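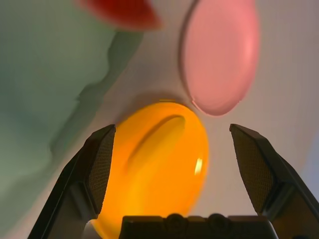 Figura 3. Objeto ovalado de color amarillo anaranjado entre los dos dedos de una pinza.

4.2. Uso de la retroalimentación en audio por parte del profesorado

El análisis de esta sección se limita a los comentarios enviados a través de Killska durante las 12 semanas del semestre. En ese periodo los 11 docentes participantes de Vematley grabaron 718 comentarios de audio sobre trabajos escritos. Quedaron fuera los mensajes dirigidos a todo el grupo, que la plataforma almacena en otra carpeta y que no responden a una entrega concreta.

La distribución entre docentes fue muy desigual. Quienes impartían asignaturas de primer curso recurrieron al audio desde la primera entrega y lo mantuvieron hasta el final. En los seminarios de último curso el uso se concentró en los borradores del trabajo final, y varios docentes volvieron al comentario escrito para la versión definitiva. En las entrevistas explicaron este cambio por la necesidad de dejar constancia de los criterios aplicados en la calificación. Una profesora de historia lo expresó así: «Si la nota se discute en la revisión, quiero tener una frase que pueda señalar con el dedo».

La codificación siguió el esquema de tres niveles propuesto para el estudio piloto: comentarios sobre la tarea, sobre el proceso y sobre la escritura. Loan Lục codificó la totalidad del corpus y una segunda persona revisó una submuestra. Los desacuerdos se dieron casi siempre entre los dos primeros niveles, sobre todo cuando el docente pasaba, en la misma grabación, de señalar un error a recomendar una forma de trabajar. En esos casos se asignaron ambos códigos al fragmento y se anotó el orden en que aparecían.

Los comentarios sobre el proceso fueron más frecuentes en audio que en los textos del curso anterior correspondientes a las mismas asignaturas. Varios docentes lo atribuyeron a que al hablar reconstruían su propia lectura: decían dónde se habían detenido, qué habían esperado encontrar en el párrafo siguiente o en qué punto habían perdido el argumento. Este tipo de comentario apenas aparece en las anotaciones al margen. Los comentarios sobre la escritura, en cambio, disminuyeron. Corregir de viva voz una coma o una concordancia resultaba incómodo, y la mayoría optó por marcar esas cuestiones en el documento y reservar la grabación para lo demás.

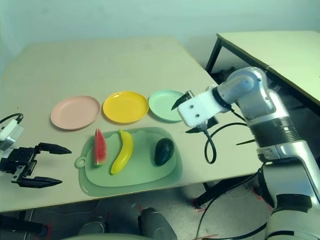 Esta combinación de audio y marcas en el texto no estaba prevista en el diseño inicial. Las instrucciones que se entregaron en marzo pedían utilizar un único formato por entrega, con el fin de facilitar la comparación. A partir de la segunda entrega se aceptó el formato mixto — de otro modo habríamos perdido a buena parte de los participantes — y se añadió un código específico para identificarlo. La comparación con el curso anterior debe leerse con esta reserva.

En cuanto al tiempo dedicado, las percepciones no coinciden. Algunos docentes afirmaron que grabar era más rápido que escribir una vez superadas las primeras semanas. Otros describieron el procedimiento contrario: redactaban un guion, lo leían, escuchaban el resultado y repetían la grabación si habían titubeado. Un profesor de derecho dejó de hacerlo en casa por las noches, cuando sus hijos dormían, y pasó a grabar en el despacho a primera hora. El espacio físico apareció como dificultad en casi todas las entrevistas. Los despachos compartidos del edificio Mendlow no permiten hablar de un trabajo concreto sin que lo oigan los demás, y la sala Picard, que dispone de aislamiento acústico, debe reservarse con antelación.

El alumnado valoró el tono de las grabaciones de forma mayoritariamente positiva en las respuestas abiertas del cuestionario. Las menciones a la voz («parecía que lo había leído de verdad», «menos duro que en rojo») superan a las que se refieren al contenido. También hubo quejas. La más repetida fue la imposibilidad de localizar una observación sin volver a escuchar el archivo entero, un problema que se agrava cuando el docente no indica la página. Dos estudiantes con dificultades auditivas solicitaron transcripción. Killska la genera de manera automática, pero con errores en la terminología especializada que obligaron a revisarla a mano.

No se halló una relación clara entre la duración del comentario y la valoración recibida. Los audios más largos corresponden a los trabajos con calificaciones intermedias, en los que el docente debía explicar tanto lo logrado como lo pendiente. El grado en que los estudiantes incorporaron esas indicaciones a la entrega siguiente se examina en la sección 4.3, a partir de los pares de borradores disponibles.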